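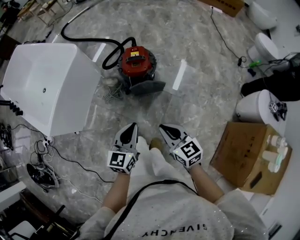

Willoreck, 2025-05-22

Section 2. Cleaning tile floors

This section covers dry and wet cleaning of the tile floors in the Cellell apartments. Carpeted bedrooms are covered in the next section. Read the cautions before you plug anything in.

Before you start

1. Move chairs and small tables off the tile. Lift them. Dragging leaves marks in the grout that do not come out with ordinary cleaner.
2. Pick up coins, screws and anything else hard enough to rattle in the hose.
3. Check that the vacuum's bag or bin is less than two-thirds full.
4. Pull the power cord out to its full length and look it over. If the covering is split, stop and report it to the building office.

Caution: Read the warning label on your vacuum before first use. Do not pick up water, plaster dust or fireplace ash unless the label or the maker's manual says the machine is made for it.

Dry cleaning

5. Fit the hard floor head. If your floor head has a foot switch, set it so the bristles are down.
6. Set suction to medium. On full suction the head tends to stick to smooth tile and is tiring to push.
7. Start at the wall farthest from the door and work back in straight passes, each one overlapping the last by a few inches.
8. Change to the narrow nozzle for the edges and for the gap under the kitchen cabinets.
9. Switch off at the machine, then at the wall. Hold the plug when you pull it out — never the cord.

Note: A canister vacuum should follow you on its wheels. Do not pull it around corners by the hose. The hose collar is the part that breaks most often, and the office does not keep spares.

Wet cleaning

10. Wait until the floor has been vacuumed. Mopping over grit scratches the glaze.
11. Mix Parik floor cleaner with warm water as shown on the bottle. More cleaner does not clean better and leaves a film that shows on dark and patterned tile.
12. Wring the mop until it no longer drips.
13. Mop a small area at a time and change the water when it turns cloudy.
14. Let the floor dry before anyone walks on it in socks.

Caution: Do not use vinegar, lemon-based cleaners or bleach on the tile. Some ground floor units have real marble and acid will etch it. If you are not sure what you have, ask Efraín Arboleda at the office.

New grout

If grout has been repaired in your unit, keep it dry for 24 hours. You may vacuum next to it with the bristles down, but stay off the repaired joint itself.

If the vacuum loses suction

Switch off and unplug. Empty the bag or bin first, then check the floor head for hair and string. If suction is still weak, take off the hose and look through it toward a window. Push a blockage out with a broom handle, blunt end first. Filters that can be washed must be completely dry before they go back in.

Report loose or cracked tiles to Kevin Zapata. Replacement tile for the Urrego wing is on order until July — tape over the crack and keep water off it until then.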